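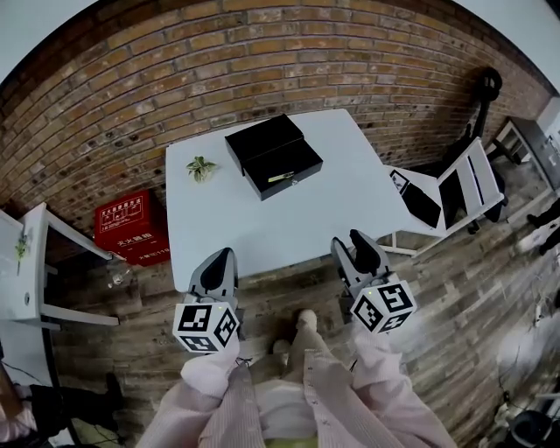 The black box, lid up, on the white table by the brick wall

Keepsake box with a latch, what do I do with it?
Boxes, Tins and Small Storage > General chat

dunyensam_crafts wrote:
Hello all, long-time reader and very occasional poster (my last thread was the one with the mildewed hatbox, and thank you again to everyone who helped with that!). I have a black box with a lid that tips back on its hinge side and a small gold-colored latch or key on the front, low down. I'm still not sure what to call that piece, which is one of my questions. It came to me from my aunt along with a carton of sewing things, and I would love to use it for letters. I have my grandmother's letters from Flusstead, and they've been living in a shoebox, which makes me feel guilty every time I open the closet.

What I'd like to know is whether I should line it, and with what, and whether a box like this should be kept locked or just closed. My sister says locked. I say I'll lose the key by August.
Duyên Sầm

pepperbox wrote:
Oh, what a nice thing to inherit! I'm a great believer in lining. I use plain unbleached cotton over thin card, cut a hair smaller than the inside so it drops in and you can lift it out again when it needs a wash. No glue touching the box itself. I did mine in an afternoon with the radio on and only had to recut the bottom piece twice.

That brick behind it is gorgeous, by the way. I'd put every box I own in front of a wall like that.

jussara_g wrote:
Please don't line it with just any cotton from the fabric store if old letters are going inside. A lot of it has sizing in it, and you don't know what the dye will do in ten years. Wash it first, twice, no softener. Or skip the lining and put the letters in acid-free folders, which is what I did with my father's papers from Marulanda, and they've stayed just as they were. I know folders aren't as pretty. I went back and forth over it for most of a winter.

On the latch, I can't tell from the picture whether it's a latch or a key sitting in a lock, so try it very gently before you decide anything. If it turns, stop and feel where it catches.
Jussara Godoy

oldtins4me wrote:
I'm going to disagree with the folder people, with love. A box is for opening! If everything is in folders inside the box, you end up with a filing cabinet, and you'll never sit down on a Sunday and read them. Ribbon and a cotton lining was good enough for my mother, and her letters are fine.

And I vote never lock. My cousin locked hers, moved house, and had to pay a man to open it. He was very nice and he charged her for the full hour.

jussara_g wrote:
Ribbon is what cut into the edges of half of my father's envelopes, oldtins, so I'm afraid I can't come around on that one. Wide cotton tape if you must tie them, and tie it loosely.

pepperbox wrote:
I'm with Jussara on the tape and with oldtins on the opening, so put me down as no help at all.

Is the greenery on the table real? I have a variegated something-or-other on my windowsill that looks a lot like that green and white sprig, and I've never known its name. I bought it at a church sale with no label.

dunyensam_crafts wrote:
Thank you all so much, this is just what I needed. Pepperbox, I'll leave the plant question to the garden people, I'm hopeless with names. There's another little sprig on the other table too and I can't tell you what that one is either!

I tried the gold piece this morning as Jussara said, with two fingers and holding my breath. It moves a little and then I lose my nerve. Does anybody use anything on a stiff one? I have a can of Daro oil under the sink that my husband swears by for the gate.

oldtins4me wrote:
A drop on the end of a toothpick. One drop. Wipe it after.

jussara_g wrote:
I'd keep oil out of anything that's going to hold paper. Rub a soft pencil on the moving part, work it back and forth, and brush off the dust with the lid open. If that does nothing, leave it alone and keep the box closed without it. And please let it air for a few days before the letters go in, especially if it was packed with sewing things. Mine smelled of mothballs until Wednesday of the second week.

pepperbox wrote:
Pencil works! I did a jewelry case that way. Duyên, do come back and show us the lining, if there is one. I have half a yard of cream cotton left over and I'd be glad to mail it to you, washed twice, no softener.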